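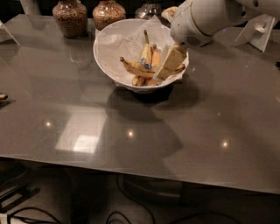

Bananas in the wide-rim white bowl, with the paper liner in.

Posted by the shop desk, 23 Apr 2018
119 shares | 2 comments
Print this page | E-mail to a friend

The Tandham wide-rim fruit bowl

I've wanted to carry a plain white fruit bowl for ages, and most of the ones I tried were too deep. You put bananas in and they vanish, and then you find them a week later. The Tandham is made for us by Kettler, and it has a big flared rim and sides that slope in to a small base, so the fruit sits up where you'll see it (and eat it, which is the idea!). It's white all over and goes with pretty much anything.

I like mine with a sheet of white paper crumpled into it. Don't fold it neatly — just scrunch it, push it down and let the corners stick up over the rim. Bananas rest on it nicely, stems up or lying across, and when the paper gets tired you toss it and grab another. We pack 2 sheets with each bowl to get you started, and after that any plain tissue will do. 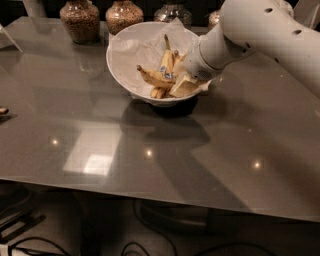

I keep it out on the counter in front of the dry goods jars, and it looks great there, all that white next to the glass and the brown grains. The jars aren't part of this listing, sorry. We do sell the Wanov jars on their own page, lids included.

Now, cleaning. Warm water, a little soap, a soft cloth. I've put mine in the dishwasher plenty and it's been fine on the top rack.

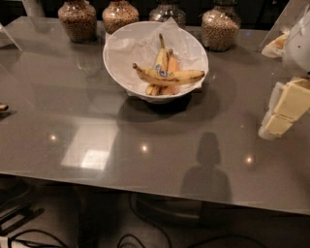

If you buy a lot of fruit at once, think about getting a second bowl and keeping the apples away from the bananas, which spot up fast enough on their own. We ship from Cirnuvberg, and orders of 3 bowls or more go out in one box with extra padding. White is the only color for now.

Print this page | E-mail to a friend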